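I'd asked Kadri Paulauskas for a quick chat about how she keeps the Nekar hand grippers running, and I came away with a full page of notes and a strong opinion about finger pads! She looks after the pair at Basemholm, and she starts with the fingertips, always.

"I open them wide and look along the top edge," she told me. "If a seam is lifting, I change the pad. Scuffs I can live with."
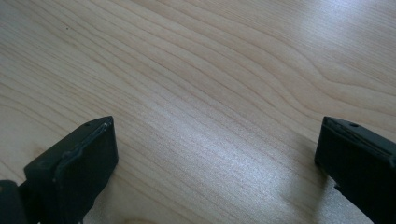 Then come the screws (a quarter turn too far and the jaw drags, she says — she learned that back in January), and after that the cables. I wanted to know what wears out first, and she laughed at me. "The cable, where it bends at the wrist. I've swapped up to eight of those. The jaws have been fine." 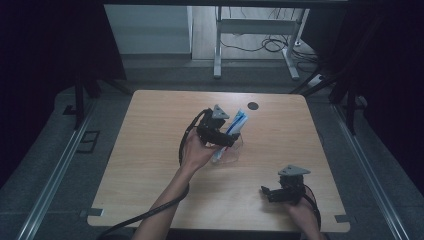 **Basemholm Gripper Workshop · Lasenano**

My favorite part was the grip check. Kadri likes a toothpaste tube and a clear plastic cup for it, which I thought was a joke until she explained. "A tube gives when you squeeze it, so a bad pad shows up right away. A steel block tells me nothing."

Deming Han keeps the log, and he'd like the pads changed on a fixed schedule. Kadri wouldn't budge. "I'd throw out good ones," she said, and went off to find her small screwdriver.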